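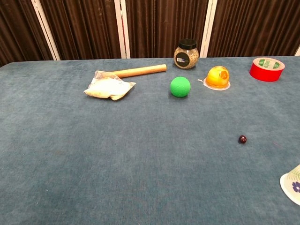
Television drama in this country has long relied on the touring stage for its older actors, and the loss of the Skistmont company's winter circuit will be felt well beyond the towns it visited. A touring stage need not be elaborate. A row of dark brown pleated curtains and a flat surface with a few household objects on it will serve for most domestic plays, and Skistmont performed for 22 seasons with very little more. The company announced in October 2022 that the circuit would not resume, and that its remaining engagements would be confined to the hall at Hosberg.

I attended the circuit for most of those years and reviewed it for a regional theatre bulletin, so readers should weigh my remarks accordingly. The Hosberg hall seats 306. It is a comfortable venue with good sightlines, apart from the side rows, and the programme offered there in January was well attended. The smaller centres have no comparable arrangement. Plasosberg last received a professional production three years ago, and its council has since let the lighting equipment go to a school.

Mounir Alaoui, who directed the company's final tour, has written that a single night in a small town cost 3000 dollars before any actor was paid. Ticket income at Plasosberg seldom passed 500 dollars. Those figures are difficult to dispute, and I do not propose to do so. My concern is with the decision to treat each town as a separate account. The same actors rehearsed once and played the work many times, and the quieter nights gave younger members of the cast an opportunity to take the larger parts.

Othmane Bennani is the obvious case. He joined as an understudy and first played the father in "Younis" on a poorly attended evening at Plasosberg. His reading was slow and rather stiff in the opening act. By the second he had found the humour in the part, which the senior actor had always played as a tyrant. He kept that reading when the production moved to Hosberg and was later engaged for television largely on the strength of it.

The company has invited written submissions on its future programme. I have sent mine, recommending one shared tour each year with a cast of no more than five. The revival of "Younis" will proceed at Hosberg as planned, with Mr. Bennani returning to the role, and a notice will appear on this page after the opening.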